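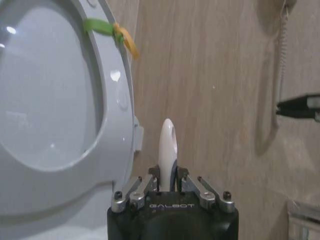 Housekeeping Practice, Unit 6: Cleaning the Toilet Area
Course handout, July intake
Grellska Training Centre, Jorkambridge

Read this before the practical session. You will work through the routine twice, first with the tutor and then on your own. The second time is marked.

1. What the unit covers

Unit 6 deals with the toilet, the seat and lid, the wall and floor next to it, and any fittings attached to the seat. Basins and mirrors were covered in Unit 5. Showers come later. The whole routine should take no more than 26 minutes in a small bathroom, including setting out and putting away. Speed is not marked in the first practical, but you will be told your time so that you can compare it with your next one.

2. Before you start

Open the door fully and switch on the extractor fan if there is one. Put on gloves. Check that you have:

toilet brush and holder
bowl cleaner
neutral surface cleaner
red cloths for the toilet
yellow cloths for walls and fittings
floor mop and bucket
waste bag

Red cloths never leave the toilet area. If you drop one on the floor it goes straight into the laundry bag and you take a fresh one. Do not mix the bowl cleaner with any other product, and do not decant it into an unlabelled bottle.

3. Walls and tiles

Work from the top down. Wall tiles are wiped before the toilet so that drips are picked up later in the routine. Spray the cloth and not the wall when you are near anything electrical.

Marble and marble-effect tiles look much the same from a short distance, so check the room card before you choose a product. Real marble is damaged by acid, including vinegar and most limescale removers. If the card is missing, use the neutral cleaner and report it. Veined patterns also hide splashes. Look along the wall from the side, with the light behind it, and wipe again where you see marks.
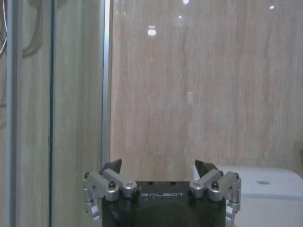 Figure 2. Wall with a beige, cream and pale tan marble or stone finish.

Grout lines need a soft brush once a week. In the daily routine a cloth is enough.

4. Seat and lid

The seat and lid have more surfaces than most people clean. Take them in this order:

Outside of the lid, top to bottom.
Inside of the lid, including around the rubber bumpers.
Top of the seat.
Underside of the seat and the rim edge.
Hinges.

Fold the cloth into quarters and turn to a clean face for each surface. Glossy plastic scratches easily, so no scouring pads or cream cleaners. Hinges collect dust and old cleaner. Use a corner of the cloth, or a small brush kept for this job only.

Do not let the seat or lid drop. Lower them by hand. Soft-close hinges should not be pushed down, as this wears out the damper.

5. Seats with controls, straps and cables

Many of the flats on the Falimach contract have a bidet seat with a control panel at the side. Panels may be labelled with symbols or in a language you do not read. You do not need to use the functions, but you do need to know how to clean around the buttons without setting them off. Follow the site card for switching off at the supply first. Wipe the panel with a cloth that is damp, well wrung out, and moved in one direction only.

Straps and cables are to be left connected as you find them.
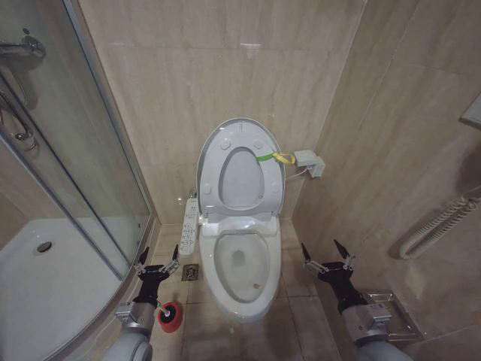 Wipe a strap along its length while holding it steady with your other hand. Never use one to pull the seat up or down. Wall boxes are dusted dry. If a cable looks worn or has come away from its fixing, stop, leave the seat alone and fill in a fault slip.

6. Bowl

Apply cleaner under the rim and leave it for the time given on the label. Brush under the rim first, then the sides, then down towards the outlet. Flush with the lid closed and rinse the brush in the clean water. Small brownish spots on porcelain may need a second application. Do not scrape them with metal.

7. Floor

Start at the far corner and finish at the door. Go behind the base, where dust gathers by the valve. Where there is a floor drain, pick out hair from the grille and rinse it through. Smudges show up on pale tiles, so change the mop water before this step.

8. Marking

Order of work: 6 marks
Cloths and gloves: 6 marks
Finish: 6 marks
Fault reporting: 3 marks

Bring your Quinlan log book to the session. Hours from Unit 6 count towards the 295 needed for the full certificate.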